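Workshop tips: recording examples for a learning arm

Keep the table simple
Before I record, I put on the table only what the task needs. For sorting practice in the simulator I use a few loose cubes and one open tray. The cubes should not touch each other at the start, and they should differ in size or color.

Begin each example with the gripper open and empty, over the tray. Then move the cubes a little and record again. I make 40 examples, look at them, and only then continue to 140.

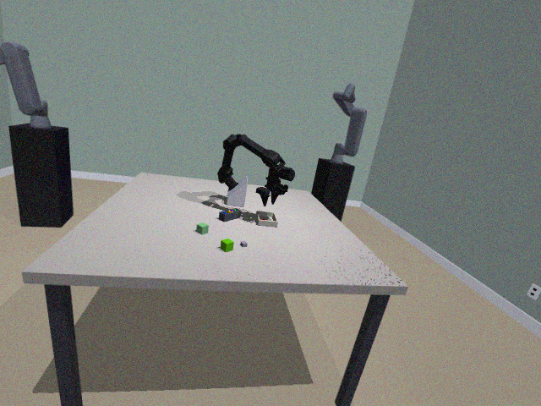 Name your files the same day
I write the task, the start position and the result. In October I lost 13 good examples because the names were all "test".

Mirsad Berisha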